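Shared Kitchen FAQ
Jandura House, Level 3

Last updated in April, after the business with the lentils.

Who can use the kitchen?

Anyone with a desk, a studio or a standing booking at Jandura House. Visitors are welcome if they're with you, and their dishes count as yours.

When is it open?

From 7 in the morning until the building locks at night. The door code is the same as the bike room's. If you've forgotten both, ring the front desk on extension 317.

Do I have to bring my own cup?

We'd love it if you did. There are paper cups and plates for those who don't, ordered by the carton from Bindville Catering Supplies. The pattern on them was the cheapest in the catalogue and has grown on some of us.

Can I rinse out a paper cup and use it again?

You can. It'll manage a second cup of tea and sulk through a third. Please don't leave it on the bench to "save it for later", as it looks exactly like rubbish and will be treated accordingly.

What about the plastic bowls?

They're for mixing, serving chips and holding whatever you're about to cook. They don't go in the microwave. We used to own 19 of them. If you have one at home under a pot plant, we're not angry, just bring it back.

What should be left out beside the sink?

The sponge, the soap dispenser and the napkin holder. Everything else goes in a cupboard, in the bin or home with you.

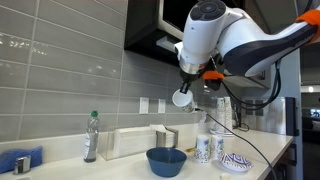 Where do I tip leftover drinks?

Down the sink, with the tap running. Coffee grounds, noodles and anything you could describe as "chunky" go in the green caddy. The last plumber charged us $779 and was quite rude about the rice.

Can I use the power points on the splashback?

Yes, for kettles and toasters. Phones can be charged at your desk, well away from the soup.

Who washes up?

You do. Naqvi Cleaning does the floors and benches overnight, and their contract is very clear on the subject of your lasagne dish.

The napkins have run out. What now?

Spares are in the hall cupboard, behind the Christmas tree. Take one pack and shut the door firmly or the tree comes out too.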